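Boltine desktop arm kit, the 3D-printed one. Bought the parts set plus the printed pack in red, yellow gripper extra. Shipped from Rirby, all there, one bag of screws unlabelled. Quick notes while I still remember.

Build: two evenings. Manual is fine up to the shoulder, then skips a page's worth of wiring. Atieno Rugemalira on the owners' forum has a better write-up, use hers. Leave slack at the wrist or teh servo lead pulls when it bends.

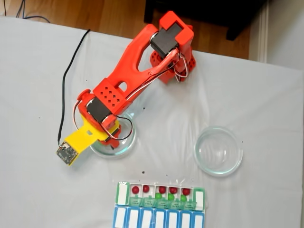

Servos are the good bit. Quiet enough to have running while you're on the phone. Shoulder does get warm after a long session, so I give it a rest between goes. Small stuff is what it's for, little balls, beads, pill organiser compartments. Don't ask it to lift a mug.

Gripper needs more thought. Plate is nice and flat but it blocks your view of whatever you're picking up. Board sits right out on the tip too, with the cable trailing off it. Tape the cable down or route it well behind.

Software: meh. Took 2 goes to install, calibration screen freezes if you click too fast. Support (Marlene Kröger, very patient) sent a fix same day.

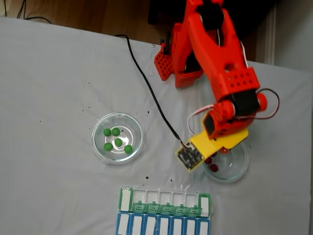 *Sorting by colour: green in the left dish, red in the right.*

Other moans. Base needs clamping, and the clamps arent in the box. Spare horns cost too much. Looked at the Nygård first, nicer finish but a lot dearer and you can't print your own spares.

Would I buy it again, yes. Get the yellow gripper, skip the carry case.

4/5

Delyth Gwynne, Cerkthorpe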